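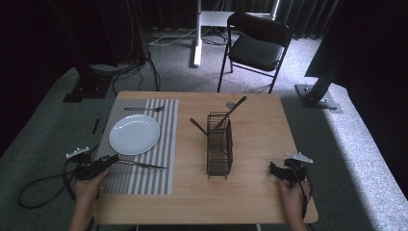
件名:オーディオインターフェース Inar 録音中にプチプチ音が入る、時々片チャンネルが消える
状態:解決済み
受付:Semwal サポート窓口
担当:Babita Srivastava

お客様からの最初の連絡

Inar を中古で購入し、ギターとベースの宅録に使っています。Windows のノートPCに USB で直接つないでいます。DAW は Fliner です。再生だけなら問題ないのですが、録音を始めて数分するとプチッというノイズが入ります。バッファを上げると減りますが、なくなりません。もう一つ、左チャンネルの入力がたまに消えます。ケーブルを抜き差しすると戻ります。
前の持ち主からは箱なし、USBケーブルと標準プラグ変換2個付きで譲ってもらいました。ACアダプターはなく、バスパワーで使っています。

担当からの返信 1

お問い合わせありがとうございます。ノイズと片チャンネルの消失は原因が別の可能性がありますので、分けて確認させてください。

まず次の点をお知らせください。
・ドライバーのバージョン(コントロールパネルの「情報」タブ)
・サンプルレートとバッファサイズ
・USBケーブルの長さ、ハブの有無
・左チャンネルが消えたとき、本体の入力ランプは点灯しているか

お客様

ドライバーは7です。サンプルレートは48kHz、バッファは128と256で試しました。ケーブルは付属していた長いもので、測ったら300cmありました。ハブは使っていません。
入力ランプは、消えたときは左だけ点きません。弾いても反応なしです。

担当からの返信 2

ドライバー7は旧版です。現在の版は11で、録音時のバッファ処理が修正されています。以下の順で入れ替えをお願いします。

1. Inar のUSBケーブルを抜く
2. 「アプリと機能」から旧ドライバーを削除する
3. PCを再起動する
4. ドライバー11をインストールする
5. 画面の指示が出てから Inar を接続する

上書きインストールでは古い設定ファイルが残ることがあります。必ず削除してから入れてください。
USBケーブルは、お手持ちに短いものがあればそちらでもお試しください。

お客様

手順どおりに入れ替えました。コントロールパネルの表示は11になっています。プチプチはかなり減りましたが、30分ほど録って2回入りました。ケーブルはまだ元のままです。プリンター用の短いのがあるので明日それでやってみます。
左チャンネルは変わらず。

お客様(追記)

短いケーブルに替えて日曜に2時間録りました。ノイズは一度も出ていません。バッファは128に戻してあります。
元の長いケーブルに戻すと10分くらいでまた出たので、ケーブルも関係していそうです。

担当からの返信 3

ご確認ありがとうございます。バスパワー動作の場合、長いケーブルでは電圧が下がり、録音時に動作が不安定になることがあります。今後も短いケーブルをお使いください。

左チャンネルについて、次の切り分けをお願いします。
・左右の入力ケーブルを入れ替え、症状が移るか
・変換プラグを使わず、標準プラグのシールドを直接挿したときに出るか
・Fliner を起動していない状態でも入力ランプが消えるか

お客様

ケーブルを入れ替えたら、今度は右が消えました。変換プラグごと入れ替えたのでどっちが悪いのか分からず、次にシールドを直接挿してみたところ、左右とも問題なし。Fliner を起動していなくても、変換プラグを使うとランプが消えます。
変換プラグは2個あって、片方だけ挿したときに少しぐらつきます。こっちを使った側が消えるようです。

担当からの返信 4

症状が変換プラグと一緒に移っていますので、本体の入力端子ではなくプラグ側の接触不良と判断します。ぐらつきのあるプラグは端子を傷めるおそれがあるため、使用を中止してください。市販の標準プラグ変換で代用できます。本体の修理は不要です。

なお、中古品のため保証の対象外ですが、ユーザー登録の名義変更は受け付けています。ドライバー更新の通知が届くようになりますので、必要でしたらシリアル番号をお知らせください。

お客様

Cetanen の変換プラグを買ってきて交換しました。今のところ消えません。名義変更もお願いします。シリアルは末尾129です。全桁はフォームから送りました。

担当からの返信 5

フォームの内容を確認し、名義変更を完了しました。登録メールアドレスに確認の通知をお送りしています。
本チケットは解決済みとして終了します。同じ症状が再発した場合は、このチケットに返信いただければ再開します。

内部メモ
ノイズ:旧ドライバー(7)とUSBケーブル長の複合。11への更新と短いケーブルで解消。
片ch消失:付属の変換プラグ1個の接触不良。本体異常なし。
FAQの「録音時のノイズ」にケーブル長の項目を追加依頼済み。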